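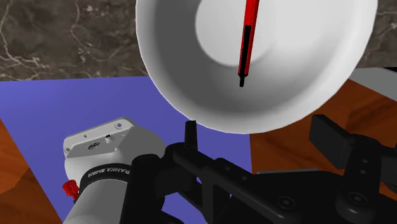
Chapter 4
Writing Things Down: The Field Notebook

I started keeping a proper notebook the year I went to work for Jeanie MacLeish, who was mapping creek crossings for a walking club and needed someone with good boots. She handed me a blank book on the first morning and told me to fill it. By April I had used up two of them and could hardly read a word of either!

So this chapter is partly an apology to Jeanie. It's also the chapter my students grumble about most, right up until they sit down to write a report and find they can't remember which side of the creek they were standing on.

In Chapter 3 we looked at choosing a site and getting permission to be there. Now I want you to think about what goes on the page once you've arrived. We'll begin with the header (place, time, weather, who's with you), then move on to sketches, measurements and the loose remarks that don't seem to belong anywhere. Keep the loose remarks. My favourite find, a line of old fence posts running 200 metres through scrub, began as a grumpy note about tearing my sleeve.

A word about neatness. Some of you will want to take rough notes outside and copy them into a nicer book at home. I did this for years, and I'd ask you to stop. Each time you copy, you tidy — a question mark drops off, a guess about the colour of the clay hardens into a fact — and by the third version you can't tell what you saw from what you decided later. Cross things out with a single line so the old words can still be read, and put your initials beside the change.

You'll meet two other notebook keepers as we go. Carmela Figueroa records frogs, mostly after dark, and has worked out a shorthand I've happily stolen. Vilja Heinonen draws far more than she writes, and her pages from the Koskela site are reprinted in section 4.3 with all their smudges.

Before you read on, try this. Go and stand somewhere you know well, a bus stop or the back step will do, and write for 9 minutes without stopping. Put it away until you reach the end of the chapter. We'll be using it in the first exercise.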